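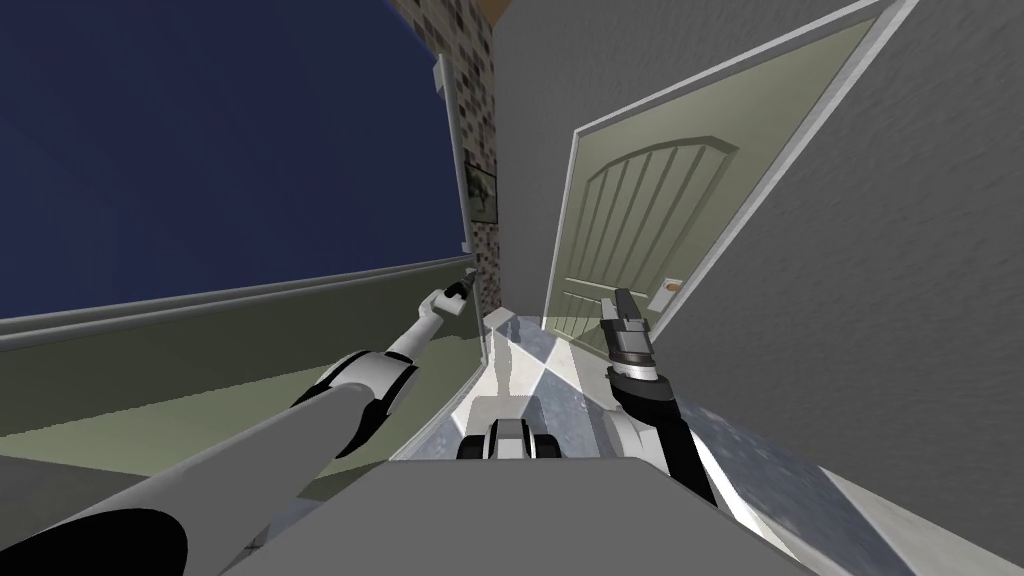

仿真里的那扇绿门,右边的夹爪停在门把手下面一点。

教一台机器人开门,以及我的肩膀

五月整个月,我的工作内容如果写进简历,大概是“反复开门”。具体一点:坐在椅子上,两手各握一个控制器,操纵一台只存在于显卡里的双臂机器人,去开一扇同样只存在于显卡里的门。开完,重置,再开。这叫示教。我妈问我最近忙什么,我说在教机器人开门,她沉默了一会儿,说那你小时候自己学得挺快的。

项目代号叫 Plukgate,名字是 Rainer 起的,他坚持说有典故,到现在也没讲出来。目标写在第一页上:用人的遥操作演示训练一个策略,让机器人在室内认出门、走过去、抓住把手、打开。四个动词,看着很老实。我刚接手的时候还觉得排期给得宽裕,现在回头看那份排期,像在看别人年轻时写的诗。

先说遥操作这件事本身。很多朋友以为是戴上头盔,人一动机器人就跟着动,像电影里开机甲。我们的设备确实能让手臂跟着我的手走,但中间隔着一层我至今没有完全和解的东西:我的胳膊和它的胳膊长得不一样。我的肘往外翻很舒服,它的肘往外翻就快到关节限位了。于是我的手往前伸了十厘米,它的末端走了六厘米,然后停住,摆出一副“你再想想”的姿态。解算器在后台打一行黄字警告,我在前台骂一句脏话,两边各干各的。

底盘更有意思。底盘归左手的摇杆管,手臂归手柄的位姿管,中间有个离合键:按住,手臂跟我;松开,手臂原地冻住,我可以把自己的手挪回舒服的位置,再按住接着来。听上去很合理,就像把鼠标抬起来再放下。问题在于人一紧张就会忘了自己有没有按着。我头一个下午的演示里有相当一部分是这样的:底盘往前开,手臂忠实地跟着我挠鼻子的动作在空中画了一道弧。

这些我都留着呢,文件名前缀是 nose。

后来 Heloísa Coutinho 给我上了一课。她在 Akevora 做过两年数据,现在坐我斜对面,平时话不多,看人操作的时候话更少。那天她站在我后面看了几条,说了一句:“你在教它犹豫。”

我当时不太服气。我每一条都成功了啊,把手抓到了,门也开了。她让我把轨迹叠在一起回放,我就懂了。每次夹爪快碰到把手之前,我都会停一下,往后退一点,再重新对准。对人来说那叫谨慎,对模仿学习来说,那就是任务的一部分。模型看了这么多遍,学到的是:开门之前要先停下来,后退,思考人生。

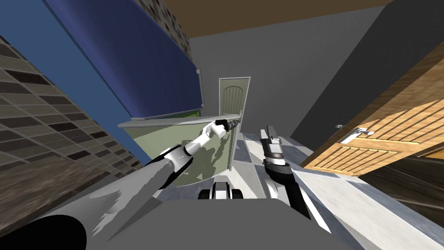 所以第二周我主要在改自己。要求写在一张便利贴上,贴在显示器下沿:接近要连贯,抓之前不停,抓完不抖,看不清就提前调视角,别靠手去试。写的时候觉得都是废话,做起来一条比一条难。尤其是“看不清就提前调视角”。机器人身上的相机装在那儿就是那儿,手臂一抬,刚好把你最想看的地方挡得严严实实。腕部相机倒是看得近,近到只剩下夹爪的两根手指和一大块什么都没有的平面,你得自己猜那是门板、柜子还是人生的尽头。

有人会问,仿真里你不是可以随便换个上帝视角吗?可以。我头几天就是这么干的,开得又快又漂亮。然后 Miklós Pintér 过来看了一眼,问我策略部署的时候,谁给它上帝视角。他问完就端着杯子走了。那一批数据我全部作废,一共十七条,删的时候系统还弹窗问我确不确定。

道理很简单,操作的人如果看得到机器人看不到的东西,做出来的动作就带着作弊的味道。比如我从上帝视角知道把手在夹爪后面偏右一点,就一把抓过去了;可是对着机器人自己的画面看,那一下毫无来由。模型没法从画面里找到依据,只好背下来,背下来的东西换个房间就没用了。从那以后我只看机器人能看的画面,速度一下子掉了一大截,脾气也是。

说说夹爪。两根手指平行开合,键位在食指扳机上,扣得深就合得紧。现实里抓一个东西,你的手会告诉你抓到了没有。在这儿,手柄会震一下,不管抓到的是把手、柜边还是你自己的另一只夹爪,震法都一样。我有一回自信满满地夹住了东西,往后拉,底盘配合着退,一切都很流畅,就是门纹丝不动。我拉了差不多半分钟,才发现夹着的根本是别的东西。仿真器对此没有意见,它什么都给你算,算得还很认真。

Vichien Thaweesak 听完以后给我加了一个接触提示,夹爪碰到目标把手时,画面角落会亮一个小绿点。我用了一个上午,然后又自己关掉了。和上帝视角是同一个毛病,我开始盯着绿点操作,眼睛根本不看门。Vichien 很有涵养,只说那这个功能就算是为科学牺牲了。

讲到这里可能有人想问,既然这么费劲,为什么不直接写脚本。门的位置仿真器全知道,把手的坐标也知道,规划一条轨迹过去不就行了?我们有脚本版本,Rainer 写的,效率高得让人自卑,我喝杯水的工夫它能跑完我一上午的量。但脚本的动作太像脚本。它永远从同一个方向接近,永远在同一个距离减速,底盘永远先到位了手臂才动。人不这样开门,人是边走边伸手的,身体和手互相迁就。这个迁就的部分就是我们想要的,也恰好是最说不清楚的部分,所以只好找一个人坐在那里,一遍一遍做给它看。这个人就是我。

我有时候怀疑自己被选中是因为开门姿势比较普通。 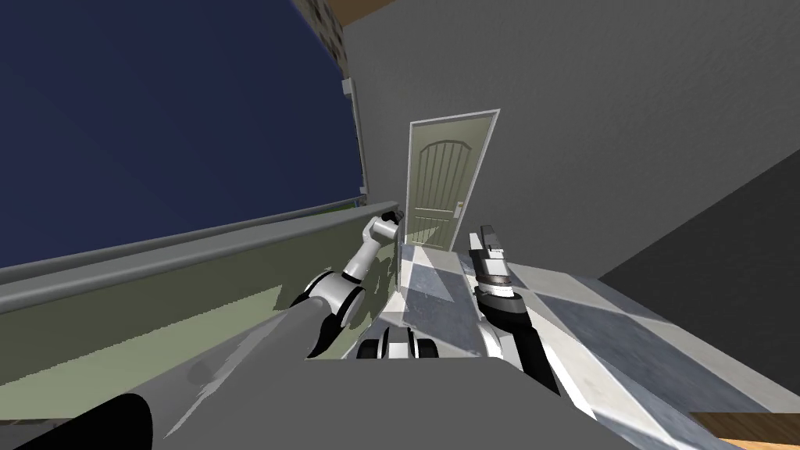
关于双臂。按设计,开门只需要一只手,另一只手闲着。可闲着的手放哪儿,居然是个问题。我一开始完全不管它,它就随着我另一只手的下意识动作到处飘,有时候飘进相机视野,有时候蹭到墙。后来我学乖了,开始之前先把它收到一个固定的姿势,松开离合,让它冻在那儿。结果 Heloísa 又来了,她说你的闲手每次都在完全一样的位置,模型可能会把“闲手在这儿”当成可以开门的信号。我说那到底是动还是不动。她想了想,说:“自然地不动。”

各位可以试试自然地不动。我建议不要在有同事的办公室里试。

我的折中办法是每次重置以后随便摆一摆,摆到哪儿算哪儿,只要别挡镜头。左右手也轮换着用,今天主要用右手开,明天就换左手。左手那天的成功率我就不写了,反正我从小也不会用左手夹菜。

还有底盘的停车位置,这个我想多讲几句,因为我找过不少资料,很少有人写。开门失败,多半在手还没伸出去的时候就已经定了。停得太近,手臂折在胸前,关节没有余地,门往自己这边开的话直接撞在底盘上。停得太远,手臂伸得笔直,末端一点横向的力气都使不出来。停得太正也不行,门扇转过来的那道弧正好从你身上扫过去。我现在的习惯是往把手那一侧的外面偏一点,让肘部还留着一个明显的弯,先把底盘的角度转好,再抬手。拉门的时候手先动一点,底盘马上跟着退,一边退一边转,夹爪跟着把手走那道弧,手腕别较劲。手腕一较劲,夹爪就会从把手上滑下来,然后你会看到它带着巨大的惯性向后一甩,像喝多了的人告别。

推门简单得多,推门我愿意做一天。

数据这边,我们给自己定的规矩是:一次坐下来连续录不超过十二条,录完必须站起来。这条规矩是我自己加的,原因是肩膀。两只手悬空举着控制器,看起来毫不费力,二十分钟之后你会认识一些从来没打过交道的肌肉。我试过在椅子扶手上垫毛巾,有用,但是胳膊有了支撑以后动作幅度会变小,录出来的轨迹一股懒劲儿。Heloísa 一眼就看出来了,问我是不是把胳膊搁在什么上面了。我把毛巾收起来了。

疲劳会进数据,这一点我以前只在论文里见过,现在是亲身经历。回放时把时间轴拉一遍,哪几条是饭前录的,哪几条是下午三点录的,一清二楚。下午三点的我接近把手时会往右下方沉,幅度不大,很稳定。如果策略训练出来也往右下方沉,那就是我的遗产。

标注也说两句。每条录完要打标:成功、部分成功、失败,再加一行备注。“部分成功”这一档是个无底洞。把手转了但门没开算不算?门开了一条缝,底盘过不去算不算?门开了,但开门的是底盘而不是手,怎么算?最后这种我录出来过两条,机器人一个没刹住,用身体把门顶开了,从结果上看干净利落。Rainer 主张算成功,说它展现了主动性。Miklós 说不算,说那叫撞门。最后按 Miklós 的来,备注栏里我还是给它写了“有气势”。

失败的数据我们也留,只是不混进训练集。我的看法是,比较值钱的是那种失败以后又救回来的:夹爪滑脱,稍微退一点,换个角度重新抓住,门开了。这和前面说的犹豫是两码事,犹豫是没出事自己先停,补救是出了事知道怎么办。模型早晚会滑脱,它得见过滑脱以后该干什么。可是这种数据很难专门去录,故意滑一下再救回来,演得很假,比我大学时参加话剧社还假。只能等真的失手。好在以我的水平,不用等很久。

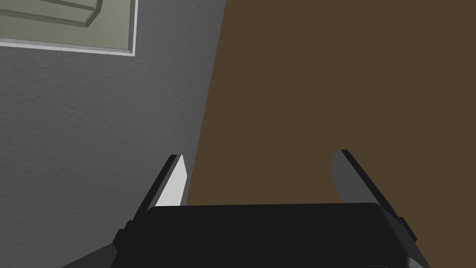 目前的进度是这样:每种起始位置最多录七十条,录满就换下一种。第一版策略上周训出来了,跑在同一个场景里。它走到门前,姿态很正,手也伸得像模像样,快碰到把手的时候,停住了。

往后退了一点。

重新对准。

我当时坐在那儿,觉得后背发凉。Vichien 查了一下配置,说是旧数据没排干净,第一周的那批混进去了四条。就四条。我练了半个月才改掉的毛病,它看几眼就学会了,学得惟妙惟肖,连退回去的那个小角度都是我的。Heloísa 一句话没说,我觉得她在忍笑,没有证据。

排干净以后重训的版本还在排队,估计要等 Rurstead 那边的机器空出来。这几天我换了一个任务录,还是在同一个地方,还是跟把手有关,细节等跑通了再写。控制器的握把我缠了一圈网球拍的吸汗带,颜色很丑,手感非常好,有需要的同行可以试试,缠薄一点,不然扳机扣不到底。

另外昨天下班,我走到自己家门口,手伸向门把手,停了一下,退了半步。

钥匙没带。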